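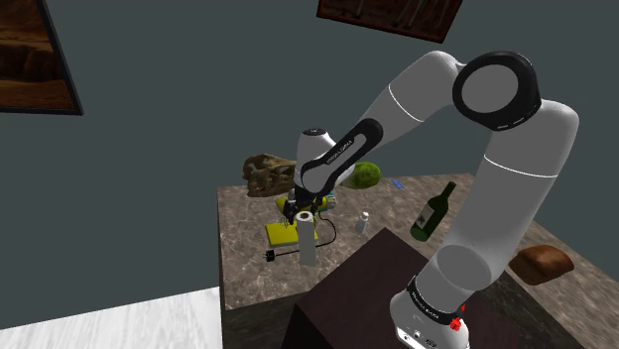

I have now spent the best part of a fortnight teaching a robot to pick things up off a table, and I can tell you that I'm a worse teacher than I thought. I'm also rather fond of the thing, even though it lives in a computer and I've only ever met it on a screen.

It started in February, when Meriem Ait Ali at Skelenari wrote to ask if I wanted to have a go at driving. Skelenari is a small firm on the top floor of an old print works (four flights, no lift, bring water) and what they do up there, mostly, is sit in office chairs and move robots about by hand. The controller is called Dandero. It's a grip on a little jointed stalk, clamped to the desk, and when you move your hand the arm on the screen moves its own. Squeeze the trigger and the fingers close. That's all there is to it, and I was hopeless.

My first go was with the marble table, the one everybody starts on. I was told to reach over the paper towel roll, come straight down, and take the yellow-green thing by the board. Easy! I do this sort of thing every morning before I'm properly awake. But in my own kitchen I've got two eyes and a neck, and I'd never noticed how much I use the neck. On a screen I couldn't tell if the fingers were round the thing or floating a bit above it. I came down too early and then too late, and once I swung the whole arm back in a panic and had to take my hand off the grip and breathe.

"You're flying it," Meriem told me. "Stop flying it. Just reach."

She had me shut my eyes and pretend to pick up a mug, then open them and do the same with the grip in my hand. It helped more than I'd like to admit.

Every go gets saved, good or bad, and the good ones are what the robot learns from. The team wanted 131 clean goes at this one job before they'd let the software try it alone. I did 22 of them, spread over three afternoons, and it took me 87 tries to get there. Meriem did most of the rest, and she's so smooth it's almost rude. You can tell our goes apart straight away when she plays them back. Hers are one long curve. Mine have a wobble at the top, just where I stop to have a think — and the robot, bless it, might well pick that up from me too.

I asked why the table was such a jumble. There's a dinosaur skull at the back, a loaf of bread, a wine bottle, a black cable with its plug lying by the corner, and I'd assumed somebody had been having fun. Meriem said they just want the arm to get used to company. If it only ever sees one thing on a bare table, she said, it gets muddled the moment you put a bottle down. They shuffle things between goes, and some days the skull is where the bread was and I have to learn the whole table again.

The software they're training is called Gakier, after a family joke of Meriem's that she wouldn't explain. On my last afternoon they let me watch it try. It hung over the table for a while, came down, stopped, and wobbled. My wobble! I shouted loud enough that a man from the next office put his head round the door. It managed six out of 10 that day, and Meriem wants nine before she'll move on to anything with a lid.

The next stop is a real arm, in the workshop at Ait Brahim, where dropping something makes a noise and someone has to bend down and fetch it. I've been asked back for that and I've said yes. I've also started picking up my mug very slowly in the mornings, in one long curve, and my husband has asked me to stop.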